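We use cookies to remember your manual language and region. Accept | Manage settings

Olitport Home Arm Set-Up Guide
Section 8: First chores, and what to expect from them

Read this section before you start any chore for the first time. The Olitport can pick up, place, and pull light objects. It can't yet run a house. Most owners get good results on one or two small jobs and slow results on the rest.

8.1 Picking up from the floor

1. Park the unit facing the work, with both arms lowered.
2. Choose one kind of object to begin with. Blocks and flat pieces of wood are good first objects. Clothing is harder and should wait.
3. Set grip force to 25 in the Hamdan app.
4. Press Start and stay within reach of the stop button.
5. Let the arm finish one pick before you change any setting.

Note: A loose pile takes longer than single objects. The arm has to choose a piece it can lift without dragging the others.

CAUTION: Keep children and pets out of reach of both arms. If anyone comes closer, press Stop. Don't rely on the unit to notice.

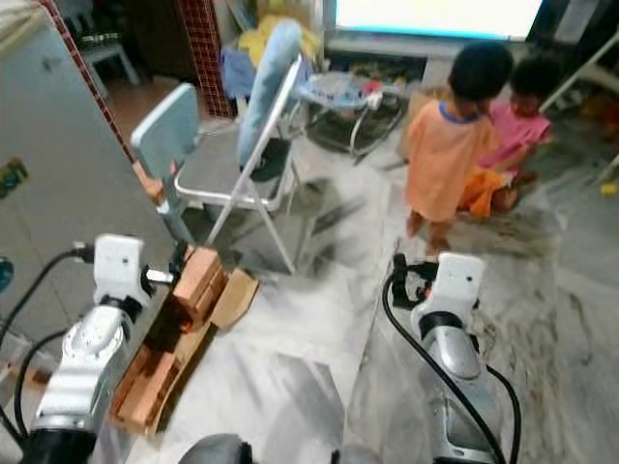
Narayanan Kaimal: I'd tell new owners to time themselves first. I can clear a floor by hand before mine has finished its third pick, so I only use it for jobs I can leave and come back to. Please say that in the guide.

We agree about the speed, but not about leaving. In this software version the unit must be watched whenever an arm is moving.

8.2 Refrigerator door and door bins

Opening a door and reaching into a bin are two separate skills. Teach them one at a time.

1. Empty the door bins.
2. Open the door by hand, all the way.
3. Move the unit until one gripper can reach the lower bin.
4. Run Reach Only. The gripper should stop short of the plastic.
5. If the gripper touches the bin, press Stop, back the unit away, and repeat step 3.
6. Run Place with a light, unbreakable item. 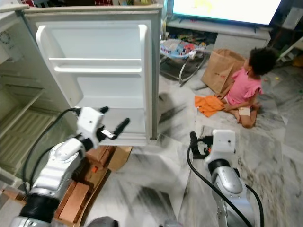 Don't go on to glass jars or eggs until Place has worked 8 times in a row. Wiping shelves isn't supported. Closing the door works on some models, but check the seal yourself afterward.

CAUTION: Check that the arm cables hang clear of the door before each run.

Error 510 means the arm has met something it can't push. Clear the path and restart. Service is due at 3000 picks.

Related sections
Section 7: Calibrating the grippers
Section 9: Folding towels (trial feature)
Error codes

Contact support | © Olitport | Back to top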